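Sorer demonstration room

The Sorer demonstration room is a workspace at Zarkmont, a maker of commercial dishware-handling equipment, where employees perform small tabletop tasks by hand so that robot arms can later be trained to perform them. It grew out of the company's former sample-testing department, from which it inherited its staff, its stools and a long-running disagreement over the thermostat. Staff call it "the bowl room." The company has asked them to stop.

Background

Until the late 2010s, Zarkmont's testers spent their shifts loading racks, stacking plates and recording what broke. Management regarded the work as repetitive and therefore a natural candidate for automation. A first attempt, carried out with the engineering firm Busteck, relied on motions programmed point by point. It handled the company's standard plate well. It handled every other plate as if it were the standard plate, and the department's breakage log for that August ran to a second binder.

The present approach was proposed by Riet Dekker, then head of testing, who argued that people who had handled dishes for years might as well be asked how they did it. Since few of them could say, they were asked to show it. The room opened with 2 stations and a staff drawn almost entirely from the testers whose jobs the machines were expected to take over.

Work

An operator works at a table with a gripper in each hand, squeezing a trigger to close the fingers. The tools are wired, and keeping the cables out of the way is a skill that appears in no job posting. Tasks are short and plain: move a bowl, set it on a stand, take it off again. Each attempt is recorded from start to finish, including the hesitations, and a reviewer decides whether it is kept.

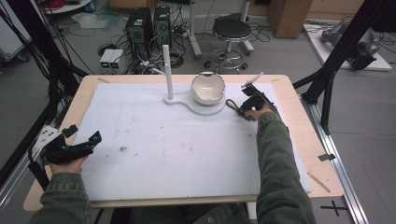
A full shift has a target of 500 attempts, a number chosen by the planning office and described in its own memo as "achievable." Operators reached it on 29 shifts in the first year. The target has since been kept as a goal, in the sense that it is printed on a sheet by the door.

Effects on staff

The change most often mentioned by operators is that they became aware of their hands. Wilma Prins, a tester for most of her working life, told the staff newsletter that she had begun setting the table at home "like somebody was going to grade it." Others reported sore thumbs, which the company addressed by shortening sessions and adding a rotation between recording and review. The rotation was popular. Review is done sitting down.

Standing within the department also shifted. Speed had long been the mark of a good tester, and fast workers turned out to make poor teachers, their movements being too quick and too personal to be of much use. Roel Verbeke, formerly the slowest loader in the building, was named lead demonstrator and now trains new staff. Accounts of how graciously he took the promotion differ.

Pay was slower to follow. For the first year operators kept the grade of "tester, manual," although they no longer tested anything. A new grade, "demonstrator," was agreed on June 3, 2020, with a modest raise and a clause guaranteeing retraining to anyone whose task was handed over to a machine. By that point 2 tasks had been handed over. Both were later handed back for further recording.

Reception

Opinion inside the company remains mixed. Tyyne Sjöberg, writing in the trade bulletin Ogunleye, praised the room for treating ordinary workers as a source of skill, while observing that the skill was being copied and the workers were paid by the hour. Dekker replied in the next issue that the robots still needed someone to show them how to put down a bowl, and that she expected this to remain true until she retired. She did not give a retirement date.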